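Odolia gets a front-row seat for the March equinox

If you live anywhere near Odolia, you've probably already heard that the observatory up on Cowie Hill is opening its doors for the March equinox. I went up last week to get the details, and I came home way more excited than I expected to be (my family is already tired of hearing me talk about sundials).

The equinox is the moment when the sun sits directly over the equator. Neither end of the planet is leaning toward it, so day and night come out close to the same length pretty much everywhere. It happens 2 times a year, once in March and once in September. I learned that in grade school and then forgot it completely, so it was nice to get the refresher.

The plan for the day goes like this. Doors open at 5:30 in the morning, which I know is brutal, but sunrise is the whole point! On the equinox the sun comes up almost exactly due east, and from the hill you get a clear line across the valley to the old water tower at Indberg. The staff have painted a long white line on the terrace pointing due east, and everybody gets to stand behind it and see where the sun pops up.

At noon there's a shadow measurement. You get a stick, a tape measure and a sheet of paper, and you work out how high the sun is from the length of the shadow. The same thing will be going on at a school in Orkeck, 292 miles south of us, and the two groups will swap numbers by phone. With those two angles and the distance, you can come up with your own figure for the size of the Earth. I love that. You could do it with a broom handle. 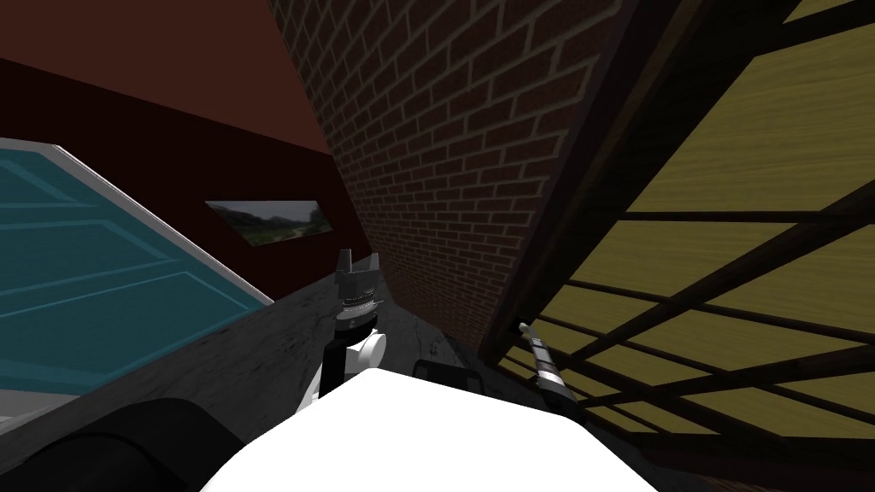
Tickets are free but you do need one, and there are only 200 for the sunrise part because the terrace isn't very big. The noon session is down on the lawn, and they're ready for around 1,000 people there, so don't panic if you miss out on the early one. Parking is at the bottom of the hill, with a shuttle starting at 5 a.m.

A couple of small things. Bring a jacket, it gets windy up there. Please don't look straight at the sun, even when it's low. And leave the eggs at home if you were planning to balance them on end, you can do that any day of the year if you're patient enough (I'm not).

Tickets are at the front desk of the observatory or the Odolia library.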